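## 4. Laying out the grid and recording trials

*Revision of December 5, 2024. Edits by Su-chen Chou and Quang Âu.*

The Asular method claims that a taped grid lets a policy trained in one cell work in the next. We have doubts. Follow the steps exactly anyway, or your numbers will tell us nothing either way.

1. Cover the whole table with brown cardboard. Tape it down at the edges.
2. Divide it into large rectangles with blue painter's tape. Press each strip flat.
3. Open the gripper, lower the wrist camera over a crossing, and save one still. 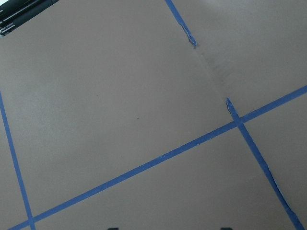 Do not trust the grid as a ruler. Ollach reported placement error against tape lines, and Yavuz Baysal could not reproduce it with calipers. Use the lines to name a cell and nothing more.

4. Write down every gap, torn end and crease before the first trial. If you replace tape halfway through a set, start the set again.

> **Caution:** Keep hands off the table while either arm is enabled. Leave the teach pendants on the bench where you can reach the red stop button.

5. Put the workpiece inside one cell, clear of the lines. Clear plastic parts are the hard case, and the original paper left them out.
6. Bring the gripper in above the part and check that no cable pulls at the wrist. Save a view from the fixed camera.

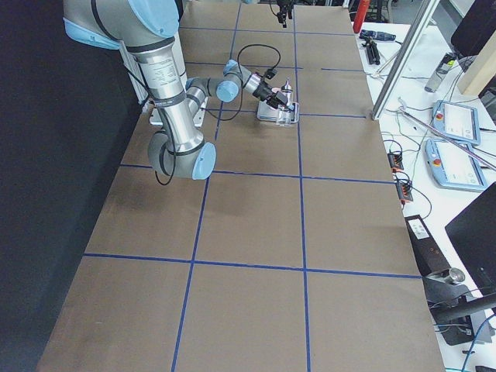
7. Run 96 trials per cell. Log failed grasps too, including the ones you think were your fault.

### 4.1 How much data is enough?

The method asks for 4000 demonstrations. At Plevham we saw no clear gain past around 2000, and Cheng-en Yang suspects the later ones mostly teach the policy what our cardboard looks like. To test this, swap in fresh cardboard and rerun step 7 with the same weights.

**Note:** Do not report a single success rate. Bjarke Hjaltested wants results split by cell, with worn cells marked. A good average can hide one cell where nothing gets picked up.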